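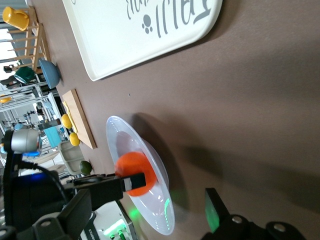 Doors at nine, and by ten past the Jekar open day was already running behind. Wrong badge, then right badge, then a corridor, then the long room at the back where the Covton arms live. Coffee in hand. Fuad Ambaye, who runs the handling lab, was talking before everyone was through the door. Pick and place, household stuff, he said, the boring problem. It didn't look boring. A black gripper had an orange ball pinched in its fingers, down in the dip of a cloudy white plate, and the crowd leaned in like it was a penalty kick. Lemons and a banana over by a cutting board. Someone's kid asked if the robot gets to eat them. Ambaye said only on Fridays.

Printed | 2019-11-09
Print this article | E-mail this article

The pitch, fast. Jekar makes the software and buys in the arms. The software is called Novix, and it learns from people. An operator does the job by remote, over and over, and Novix stores every try, good and bad. Over 3,000 tries so far on the ball-and-plate job alone. "You'd think a ball is easy," Ambaye said. "A ball is horrible. It wants to leave."

Then the demo. Thirty runs promised, straight through, no editing, a scoreboard on the wall. First few, clean. Then a ball went off the table and under a visitor's chair and there was a cheer, a bigger one than for the good runs. Jomar Aquino got down on his knees to fetch it. He's been an operator here since January, used to frost cakes in a supermarket. Good hands, steady, hired on the spot.

I got a turn. Two handles, a screen, a foot pedal I kept forgeting. The lag is small but you feel it in your teeth. I went for the ball, shoved the plate, went for the ball again. Aquino stood behind me saying "softer, softer" like a driving teacher. Got it up on the fourth go. Dropped it. Handed back the controls with wet palms.

What's it for? Care homes, says Jekar. Also kitchens. Derese, a catering firm two towns over, wants arms that can clear trays, 800 of them a shift, and it has put money in. Its people were at the open day in matching fleeces, asking hard questions. What about grease. What about a plate with a fork still on it. Ambaye answered the grease one.

Price? He wouldn't say. When? "When it stops dropping things." Pressed, he gave a shrug and went off to reset a arm that had frozen halfway through a reach.

Lunch was sandwiches, handed out by humans. The afternoon group was filing in as we left, and Aquino was back at the handles, lining up the next ball.

Home | News | Features | Tech | Letters | Back to top

Reader comments

millhand62: Went in the afternoon. My daughter talked about it all the way home. Line for the handles was way too long tho.

P. in receiving: I clear trays for a living. Come film me on a Friday night and then tell me about your robot.

dotty_k: How do they wash the grippers? Serious question.

millhand62: @dotty_k I asked, the guy said they wipe them down. Didn't say with what.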